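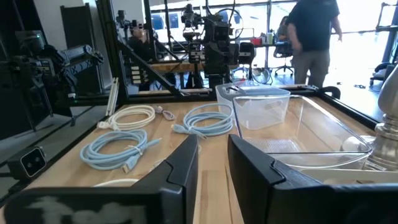 4.2 What people told me about the cable box

I went into the interviews expecting to talk about paper. My questions were all written around letters, receipts and instruction booklets, and in the first few homes I visited I steered people back to paper whenever they wandered off. I regret that now. They kept wandering off to the same place - the drawer, or the shoebox, or the bag on the hook behind the pantry door where the old cords live - and by my third visit I had given up and added a page to the interview guide.

Of the 52 households in the study, 44 had a spot like this. Most had a name for it, too. "The spaghetti" came up a lot, and so did "Dad's drawer," even in one house where Dad had moved out years before and the drawer had been taken over by a daughter. I like these names because they tell you who is allowed to throw things away. In my notes the person who named the box was usually the person who could empty it, and that person usually didn't want to.

Why not? The easy answer is "just in case," and I heard it so often that I stopped writing it out and used a check mark. But when I asked people in case of what, they slowed down. Yevdokiia Sydorenko, who let me sit in her hallway for most of an afternoon, picked up cord after cord and told me which apartment it came from. She couldn't name the device for many of them. She could tell me about the landlord, though, and the window that wouldn't shut! Hoi-yan Tsai, who read my early transcripts, thinks I should treat this as a kind of family album, and I go back and forth on that. An album gets shown to guests. The cable box mostly gets apologized for.

Tidying is the other half of the story. People who coil their cords talk about them differently from people who drop them in loose. Coilers used words like "ready" and "put away," and they could often tell me what a cord was for before they unwound it. Network cables got this treatment more than anything else, maybe because they're long and a pain to untangle. They were also the first thing to get moved into something see-through, which matters for my argument in Section 5 about things we keep in sight.

Figure 2. Coiled light blue network cable in a clear plastic container, to the left of an open, empty one; table lamp behind.
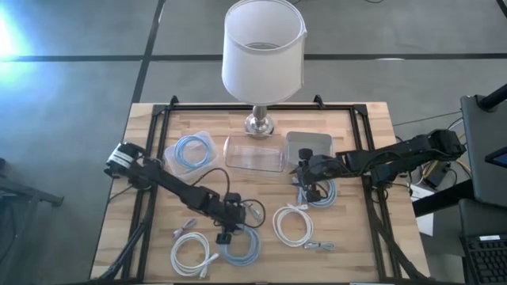 Baltazar Arellano was a coiler, and he put the split better than I could. To him a loop means somebody meant to come back. His brother-in-law Melquiades Medrano, interviewed separately, keeps everything in one grocery bag and told me he has never once failed to find what he wanted (his wife, from the kitchen, disagreed).

I don't want to lean too hard on this. I visited each home only 2 times, with the second visit in April, right when a lot of people were already cleaning. Rory Laing has pointed out that spring visits may catch boxes at their neatest, and I think that's fair. I did ask on both visits whether anything had been thrown out. Paper had, plenty of it. Cords hardly ever had, and a few people showed me new ones.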